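ENGL 136 - Writing for the Workplace
Unit 5: Taking Notes in Meetings

Reading for this unit: Chapter 5 of the course packet, through the section on action items. Bring a pen and paper to class. Laptops stay closed for the first exercise.

Why we start on paper

Most of you type faster than you write. In a meeting that tends to produce a long record of what was said, word for word, with very little sorting. Writing by hand is slower, so you have to choose. For this unit we want the choosing. You can type up the final version later.

What to write down

A set of meeting notes needs the date, who was there, what was decided, and who agreed to do what. Discussion goes in only when a reader who missed the meeting would need it to understand a decision. If two people argued over a delivery schedule and then settled it, record the settlement and one line on the main objection.

Mark decisions as you hear them. A capital D in the left margin is enough. Use A for an action item and a question mark for anything left open. Leave the right third of the page blank so you can add names and due dates afterward.

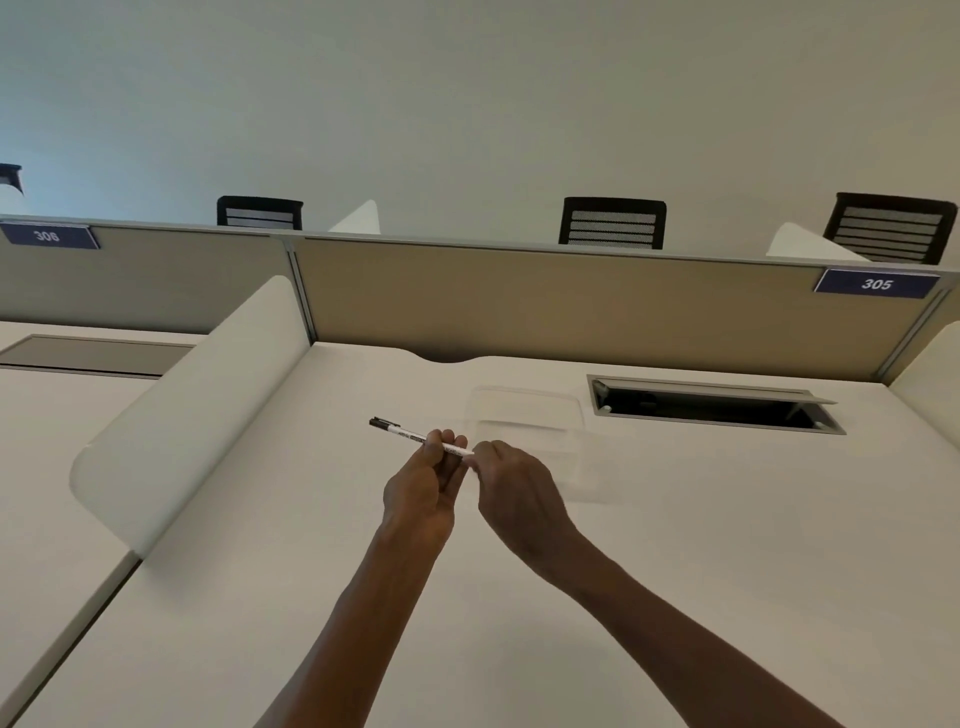 Cadi Gape

Abbreviations

Use the ones you already know and keep them the same from page to page. Common ones are w/ for with, mtg for meeting, mgr for manager, and b/c for because. Initials work for people unless two people in the room share them. Do not invent a new short form in the middle of a meeting - you will not remember it the next morning.

From notes to minutes

Write the minutes the same day. Go down the margin first and pull out every D and A, then fill in the discussion. Use past tense and full names on first mention.

Rough notes: D - move Stekness order to Dec. LS to call Carrillo re price. ? who pays storage

Minutes: The group decided to move the Stekness order to December. Lena Sikora will call Carrillo about the price. It was not settled who will pay for storage.

Assignment

Attend one meeting of any kind, on campus or at work, and take notes by hand. Turn in the handwritten pages along with typed minutes of no more than 190 words. Get permission from whoever runs the meeting before you begin, and change any names that should stay private.

Due 23 September 2023, in the course folder. Scan both sides if you wrote on the back.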